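Module 2, Workplace Layout and Handling
Notes for session 4: Laying out small parts on a bench
Tutor: Baldur Dalsgaard
Room: Stundgate 21

Read these notes before the practical. The Bech worksheet is handed in at the end of the session and carries 50 marks.

4.1 The working surface

A bench top serves two purposes: it supports the work and it provides a background against which the work is seen. On a dark top, dark parts are slow to find and their edges are hard to judge. A pale board laid flat on the top corrects this at little cost. A plain chopping board is adequate. The surface should be matt, as gloss throws back the room lights and hides the outline of a part.

Blocks of like size are set in a row, faces touching, with the long sides parallel. A closed row is squared up as one body. An open row has to be squared piece by piece, and the errors add up along its length.

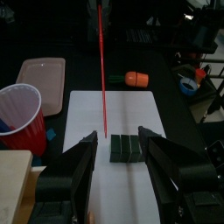 Long thin items are treated separately. A rod has a small contact area and rolls when the surface is knocked. In the Sumlow exercise it is placed last and lifted first. Mark its resting position on the worksheet by the lower tip, and give the slant as left or right of the upright.

4.2 Zones

The Grirna layout divides a bench into a near zone, a middle zone and a far zone. Items handled at every cycle belong in the near and middle zones. Storage belongs in the far zone.
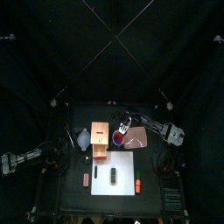 Storage with moving parts needs two outlines on the plan, one closed and one open. The open outline is the one that governs spacing. A wooden box at the far side of the table, with its drawer pulled partway out over the edge of a white board, takes up part of the board's working area as well as its own. A bottle standing to the left of such a box is clear of the drawer's travel, and can stay there when the drawer is in use. Draw the open outline as a broken line.

4.3 Worksheet

Draw the bench in plan at the scale given on the sheet. Show the board, the box in both states and any upright container. State which items would have to be moved before the drawer could be opened fully.

Further reading: course reader, page 239 onwards.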